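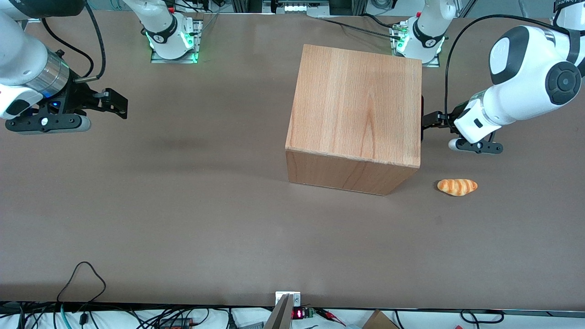 The big cube and the striped bread roll on the brown table.

Wooden Cubes and Play Food - Your Questions

We get a lot of mail about the big cubes, and even more about the little breads that go with them! These are the ones that come up most. If yours isn't covered, write to Toshiko Kobori at the Pomwood play room and she'll get back to you, usually within the week.

How big a cube should I start with?

Bigger than you think. Small blocks are lovely for towers, but a large cube does something else entirely. It becomes a counter, an oven, a mountain, a bus stop. Put one toy roll next to one large cube and most four-year-olds will have a bakery open before you've sat down. If you can only manage one large piece, get one large piece and let the little stuff collect around it.

Why does the grain look different from one side to the next?

It's wood, and we love this about it! On the cube at the top of the page the grain shows up nicely on the top face, and on the front it runs sideways and the color goes a bit darker, more of an orange-brown. Children notice this well before adults do. Alun Price uses it as a game with his group: close your eyes, somebody turns the cube, now which side is up? They get very good at it.

Do you paint your cubes?

No. We've tried it, and the paint chips at the corners within a season. Plain wood also stays open to suggestion. A red cube tends to be a fire station forever.

What do you use on the wood?

A thin coat of plain beeswax, rubbed in with an old T-shirt and buffed the next morning. We do ours every April when the room is closed for a few days. Go easy on it. Too much wax and the cube feels tacky and picks up every crumb and hair in the building.

How do I clean it?

Wipe with a damp cloth, then a dry one, and let it stand on an edge or on a couple of pencils so air gets underneath. Never soak it. For crayon, try a clean white eraser first. For ballpoint, you can sand very lightly with fine paper, going with the grain, and then wax that patch again.

The corners on mine have gone a bit sharp. Is that normal?

A corner that has been dropped can splinter, yes. Run your palm over all the edges every so often, and sand down anything that catches. It takes five minutes. Do it outside if you can, the dust gets everywhere.

Which play breads do you like best?

The croissant! Or the twisted bun, depending on who you ask - we have had long and serious debates on this. Ours is golden yellow with orange-brown stripes going around it on the diagonal, and it reads as "fresh from the bakery" from clear across the room. Plain round rolls get mistaken for potatoes, stones, and once a hamster.

Is play food safe for toddlers?

Check every piece yourself before you hand it over, whatever the box says. Small pieces stay on the high shelf here until the youngest ones have gone home. Anything with a crack or a bite out of it goes straight in the trash.

Should I set out lots of food, or just a little?

Just a little, and bring out more when they ask. Sadao Oda once counted our whole collection for the insurance form and got to 1,484 pieces, which explains the state of the closet. On an ordinary morning we put out some 12 of them and that's plenty. One roll by itself on a wide table gets looked at, picked up, sniffed and sold several times over. A heap gets dumped on the floor.

What can we play with one cube and one roll?

Lots! Hide the roll behind the cube and have a child tell you where it is using words only - behind, beside, in front, next to the corner. Put the roll on top and walk around the table to see it from the other side. Trace the bottom of the cube on paper and guess how many rolls would fit inside the square. Oi-ling Liao does a nice quiet one where each child moves the roll once and the others have to say what changed.

What kind of table works?

A broad one, with a plain top if possible. We're fond of brown because pale wood and yellow toys both show up well against it. Keep it at a height where the smallest child can see over the cube, or lend them a step.

Can I borrow your cubes?

Yes, if you're in Gammont or close by. Loans run 16 days. Please bring two adults for the large ones and a blanket for the car.

Page last changed 4 Jan 2001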